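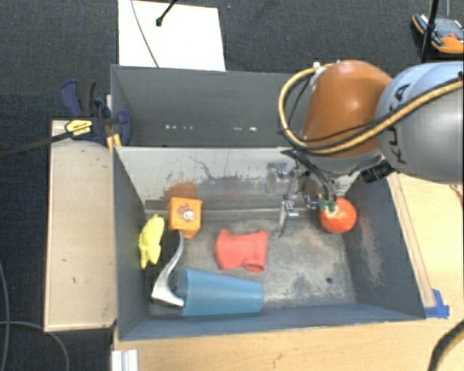

Week 2 notes: learning to grasp from the robot's own tries

Welcome back, everybody, and please don't worry if last week's math is still settling in - we'll lean on it only lightly today. The method we're reading about is the Tendlow method, and the idea is a friendly one. The arm reaches into a bin of mixed things, soft and hard, closes its fingers, and lifts. Each try gets a plain yes or no, and the network learns to guess that answer from the camera view and the planned motion.

In the Brosau runs the first 500 tries used random motions, and only 74 of them ended in a lift. After retraining, the next 500 gave 372, which I still find quite lovely. Do keep in mind that the objects stayed the same in both rounds, so we can't say much yet about new ones.

For next time, please read the Dreketti handout up to the section on labels.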